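4.2 Where people put things down

The diary entries gave us our richest material, and we were delighted by how much care people put into them. All 64 households in Lultton kept a diary through September, and between them they wrote 1,242 entries on where shared household items were left, looked for and found again. Scissors came up more than anything else. Keys, tape and phone chargers followed, and then a long tail of things we had never thought to ask for (a melon baller, one half of a bicycle pump).

What struck us first was how strongly people felt that each item had a home, even when the entries showed it almost never spent the night there. One parent wrote that the scissors "live in the second drawer" and then logged them on the windowsill for most of the month. We call this the declared place, following Urio and Tanui's earlier work in Nzioka, and we treat it apart from the resting place, where the item was when someone next wanted it. 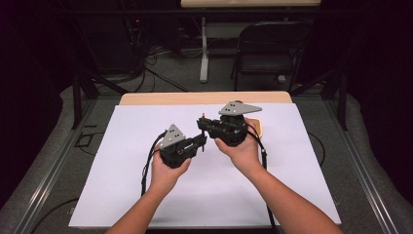 Figure 3. Two hand-held devices over a white board on a tabletop.

The gap between the two places turned out to be wonderfully regular. Items used while standing drifted toward the nearest flat surface at waist height, and the kitchen table collected far more than its share. Items used while sitting stayed close to the chair. We coded 227 entries in which a person gave a reason for the resting place, and the most common one was simply that they meant to use the item again soon.

Households with a declared place that everyone agreed on did not tidy more often, but they did search faster - a result we had hoped for and did not expect to see so clearly. Koech suggests that a shared answer to "where does it live?" gives people a first place to look and a polite way to ask. Only 3 households had no declared place for scissors at all, and each of them owned several pairs. We return to these homes in Section 5, where the interviews add a good deal to the story.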